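Search the notebook
Enter keywords

Parts bench notebook, 27 April 2023
Sorting the odds bin, and what to do about the shiny stuff

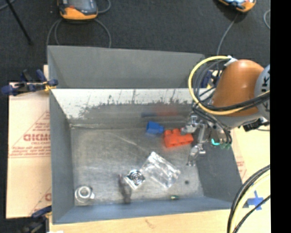

Good day on the bins! I finally got to the big gray metal one, the one that takes everything we pull out of pockets, drawers and the bottoms of crates, and I have been looking forward to it for weeks. I tipped the whole lot out first thing, went through it by hand, and then put back only a handful of pieces to try out the new sorting rules. The red-orange block and the small blue one were easy calls (plastic, solid color, off to the toy and model shelf), but the crinkled clear bag in front of them kept me thinking for ages, and so did the little shiny square with the rings on it. Do you sort by what a thing is made of, or by what somebody is going to come looking for? I went back and forth all morning and filled two pages with arrows.

Where I landed: sort by who will want it. Material comes second. Rachid Hajji has been pushing for this since the Humdale clear-out and I argued with him then, so fair is fair, he gets the credit in writing. When people come to the bench they say "have you got any of those round metal bits with a hole," they never say "show me your aluminum."

Rules as they stand tonight:

Plastic blocks and model parts go in one tray whatever the size. No splitting by color. I tried that for an hour and it looked gorgeous and was no use at all, as the mixed-color pieces had no home.

Round metal parts go together in the deep drawer, rings and caps and anything with an opening in the top. If it has a tab or an ear on it, still the deep drawer.

Clear bags: open them, check the corners, flatten them, keep them if they have no holes. I had a whole pile of "empty" bags from the Elitz crate and one of them still had screws in it, tiny ones, stuck right down in the seam.

Shiny flat things get their own envelope for now. I don't love that. "Shiny flat things" is a terrible label and I can already see it turning into the new odds bin.

Anything I can't name in one breath goes on the windowsill with a paper tag. Two limits on that: it gets until the end of May, and it doesn't get to breed.

The running count, for whoever does the sheet next. Before this bin the tally stood at 1,194 pieces sorted and put away. It now stands at 2,838. I counted twice and got the same answer both times, which has never happened to me before. The Bălan drawers are included in that. The Jasbridge boxes aren't, they are still taped up under the stairs and I'm leaving them until we have more trays.

A word about the bin itself, as I have grown very fond of it. The bottom is worn to bare metal with cloudy patches all over, and the back wall has that rough band of scuffs and streaks running across it. I gave the scuffs a go with a damp cloth and a bit of dish soap. Some of the gray came off on the cloth, most of it stayed put, and I stopped there. I would sooner have the scratches than the smell of metal polish on everything we put in it. Please don't paint it! It's a lovely thing to sort in. The sides are high enough that nothing rolls off the bench, and you hear every piece as it lands, so you know when a small one has gone in.

One drawback, and I noticed it more as the day went on. Small dark things are hard to pick out against the gray, especially down by the front wall. I kept running a finger along the inside to be sure. A sheet of white card in the bottom might do it. Or felt, but felt grabs at anything with a burr on it and I'd be picking fluff off the metal parts forever. Card first.

Trays: we need 4 more of the shallow ones, same as the last lot. The deep ones are fine but everything ends up in a heap at one end and you have to dig. I measured the shelf and four will fit side by side with a finger's width left over, so very pleased about that.

Labels: the marker on the old ones rubs off. Pencil on masking tape has held up better than anything else so far. Plain block letters please, my own handwriting beat me on three of them today.

Still to do
Cut the card for the bottom of the bin
Better name for the shiny envelope (ask Rachid, he is good at names)
Put the screws from the Elitz bag in with the small fixings
Look at the windowsill again with fresh eyes
Find out who has the good tweezers

Next time I want to start with the Jasbridge boxes, trays or no trays. I peeked under one flap and there are hinges in there, dozens of them, all different.

Contact the bench | © Parts bench notebook | Back to top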